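Teaching the arm to pick up small bathroom items
Part 4 of the Alemayehu build notes. Last updated October 4, 2022

By this stage the Indar hand should be bolted to the wrist and the fingers should open and close from the test page. If they don't, go back to part 3 and check the finger order.

You will need the vanity corner from part 2, a tube of toothpaste, masking tape and a laptop with the Fistier controller running.

1. Tape a mark on the floor and stand the robot on it. Ours drifted 12 mm over a morning before we did this, and every saved position was off.

2. Lay the tube along the front edge of the counter. A full tube is easier to start with than a half-used one.

3. Set the speed limit to 6 per cent. Leave it there until the whole sequence has run cleanly.

4. Move the arm by hand until the palm is over the tube, then save the pose as "above". Keep the fingers slightly curled. If they are straight, the tips touch the counter first and the controller stops with a contact fault.

5. Lower the wrist in small steps until the palm just touches the tube, and save that as "grip". Stone is harder on fingertips than our old bench top was, so go slowly here -- we chipped two tips in July.

6. Close the fingers with the force value at 1000. The Flident driver accepts higher numbers, but the tube will bulge and the cap can come off. 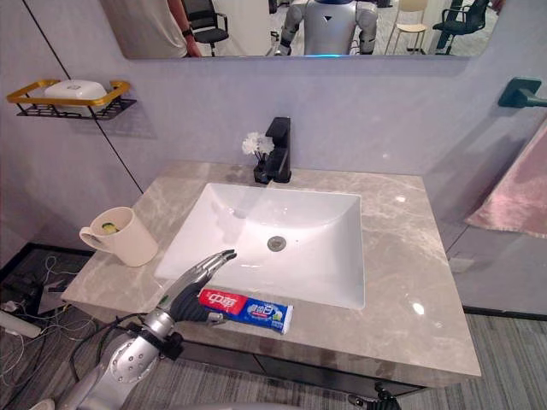 The "above" pose, with the toothpaste lying on the front edge of the counter.

7. Run "above", "grip", close, then back to "above". Keep the stop button in your hand.

If the tube rolls away when the fingers close, the palm is too far back. Shift both poses forward by about 2 mm and try again. If it slips out on the lift, check the finger pads before raising the force -- toothpaste residue makes them slick.

Part 5 covers putting the tube down again.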